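Silletti Evaluation: Progress Report to the Faulkner Fund

Apr 20, 2021
Prepared by Vaughan Rewi, Vulach Robotics, Weltumcombe

Summary of the period

The grant pays for a review of the Silletti kitchen simulation package, to decide whether Vulach should license it for a full year or keep building its own test rooms. This report covers work since January. The install is finished, the first set of tasks is running, and the license decision is still on schedule. One item, the drawer tasks, is behind.

What we received

Silletti comes as a base simulator, a library of kitchen layouts, and a support contract. We took the trial tier, which allows 10 layouts and a single arm model at a time. Setup took longer than the sales material suggested. The installer expected an older graphics driver than the one on our machines, and we lost several days before support sent a patched version. After that it went in cleanly on both workstations.

The layouts load quickly and the lighting is good enough for our vision code. Cabinet doors and drawers are supposed to be jointed in every layout. In two of ours the doors were fixed in place. Silletti has confirmed the fault and says the next release corrects it.

Runs completed

We logged 1757 runs by the end of the reporting period. Most of them were pick-and-place work on the countertop, where the arm has to move a small food item between a tray and some other surface. The rest were reaching tasks used to check the arm's limits in each layout.

Countertop tasks are the strongest part of the package. Contact between the gripper fingers and small round objects is stable, and items no longer jitter when they rest against a tray rim, a problem we had for a long time with our in-house setup. Metal surfaces are less convincing. The tray shows very little reflection, and our detector does better in simulation than it does on the bench in Weltumcombe. We are treating the detector scores as an upper limit until we can add some noise to the camera feed.

Drawer tasks are behind. Bar handles are modeled with a collision shape that is thicker than the visible handle, and the gripper stops short of closing on it. We can correct this by hand, one handle at a time, but the change is lost when the layout is updated. Support has been asked for a permanent fix. No date has been given.

Support and documentation

We opened 7 tickets. Replies usually came the next working day and were written by people who knew the software. The written documentation is weaker. The section on object friction lists settings that are missing from the current version, and the scripting guide stops before it reaches multi-step tasks. Our own notes now fill most of that gap and can be handed over with the final report.

Budget

Spending is in line with the plan. The workstation memory upgrade came in under the quoted price, and the difference has been moved to the line for bench testing. No change to the total is requested.

Next steps

The remaining trial time is 6 weeks. We will use it for three things: repeating the countertop tasks on the physical arm, finishing as many drawer tasks as the handle problem allows, and pricing the full license against the cost of two more in-house layouts. Silletti has offered a short extension if the new release slips. I would accept it only if the release includes the handle fix.

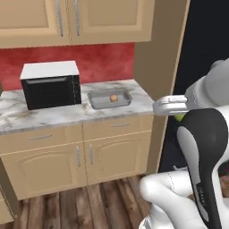 The draft cost comparison will go to the fund ahead of the final report so there is time for questions. Please send any comments on the task list before we start the bench work, as the arm will have to be re-mounted for it and changes after that will be slow.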